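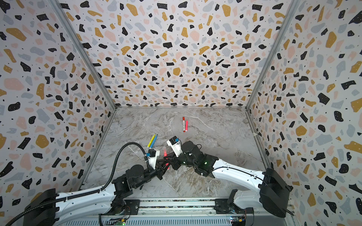

Four markers on the marble-look worktop

Brodarska Music Society – Members' Forum
Recordings and Releases > New singles

Topic: Second single from Gendano – running order and the missing verse

Iwona Krawczyk
Moderator
Posts: 1,993
Posted Tuesday, September 13, 2022

Members are advised that the second single by the duo Gendano, "Ivadton", is now available through the society's listening library. It is the fourth track on the forthcoming album and runs without the spoken verse that was heard at the March concert. Comments on the recording are welcome in this topic. Requests for concert tickets should be sent to the office.

lowfield_tenor
Posts: 52

Thank you for the notice. I attended in March and regard the removal of the verse as a mistake. It gave the song its setting, and without it the second chorus arrives too soon. The guitar part is otherwise well recorded, and the voice is much clearer than on the first single.

kaczmarczyk_fan
Posts: 170

I must disagree with the previous member. The verse worked in a hall, where the audience could see who was speaking. On a record I believe it would become tiresome after the third hearing. The producer, Kaczmarczyk, has a record of shortening songs and I have seldom regretted it.

lowfield_tenor

With respect, he also shortened the closing song on their first album, and many members wrote to this forum to object at the time. A listener who finds a verse tiresome may skip it. A listener who wants it cannot put it back.

Stallholder
Posts: 400

Is the version in the library the same as the one on the download? My copy fades out on the last line, and the library copy seems to end on a held chord. I should like to know before I order the disc.

Iwona Krawczyk
Moderator

The two are different. The download is the radio edit. The library holds the album version, supplied by the label, and the disc will carry the same one. The catalogue entry has been amended to make this clear.

kaczmarczyk_fan

The held chord is the better ending. I would still ask members to listen to the harmony part in the bridge, which is easy to miss on small speakers.

lowfield_tenor

I have now listened to the album version twice. The ending is good and I withdraw my remark about the second chorus. My view of the verse has not changed.

Stallholder

Thank you, moderator. I have ordered the disc.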